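Black drapes

Black drapes, also called blacks or black tabs, are curtains of dark, light-absorbing cloth used in theatres, studios, lecture halls and exhibition spaces. They hide walls, stored scenery and equipment, and provide a background that returns little light to the viewer. The term covers both fixed hangings and curtains that travel on a track.

History

Dark hangings were used in private houses and chapels long before they were common on the stage. An inventory of the hall at Dramcombe, drawn up in 1667, lists "2 black cloths for the playing end", but gives neither their size nor the fibre. Zoltán Bognár has argued that these were mourning cloths put to a second use. Imogen Hollis takes them to be purpose-made, pointing to a separate entry for iron rings.

Painted cloths remained the usual stage background for much of the following period. Plain black surrounds became more common as electric lighting allowed a performer to be lit apart from the background. Smaller venues took them up partly on grounds of cost, as one set could serve any number of productions.

Cloth

Wool serge is the traditional material. It has a matt surface, hangs well and is naturally slow to burn, but it is heavy and can be damaged by moths. Cotton velour has a raised pile that traps light and gives a deeper black when the pile is hung facing the right way. Bolton twill is lighter and cheaper, and is often used where curtains must be taken down and moved. Synthetic velours have replaced cotton in many permanent installations.

Cotton cloths are normally treated with a flame-retardant salt. The treatment is lost in washing and has to be renewed. Synthetic cloths may have the property built into the fibre, in which case washing has little effect on it.
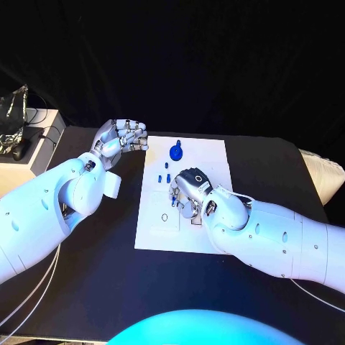
Fullness is the extra width of cloth gathered into a curtain, expressed as a percentage of the finished width. A curtain with no fullness hangs flat and shows every crease and seam. At 100 per cent fullness the cloth is twice as wide as the opening it covers, and hangs in deep, regular folds. The folds help to trap stray light, although they can be seen if a lamp strikes them from the side. Where little light reaches the cloth they almost disappear: the folds of the black curtain in the illustration can be made out only as faint dark ridges, while the white surfaces in front of it stand out clearly.

Hanging

The top edge is usually finished with webbing and eyelets, through which tape ties are passed and fastened to a bar. The bottom edge carries a chain or a pocket for a metal tube. Chain lets the folds fall freely. A tube pulls the cloth flat and is more often used with gauzes.

Travelling curtains run on a track with an overlap at the centre. The Mellor track, a pattern found mainly in older school halls, carries its two halves on separate rails. The later Husex pattern uses one divided rail and needs less height above the bar.

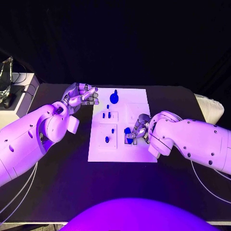
Coloured light makes poor or ageing cloth easier to detect. Dyes that look black under white lamps may reflect strongly at the red or violet end of the spectrum, so that panels from different dye lots no longer match. In the Mollel test, a sample is viewed beside a reference cloth under each lamp colour in turn, at an angle of 48 degrees to the surface.

Care

Drapes are stored folded in canvas bags or hampers, with pile cloths folded face inwards. Dust greys the surface and is removed with a soft brush, worked downwards. Cloth that has been stored damp may show pale salt marks, which can sometimes be brushed out once it is fully dry.

See also: Cyclorama; Gauze (theatre); Masking; Stage lighting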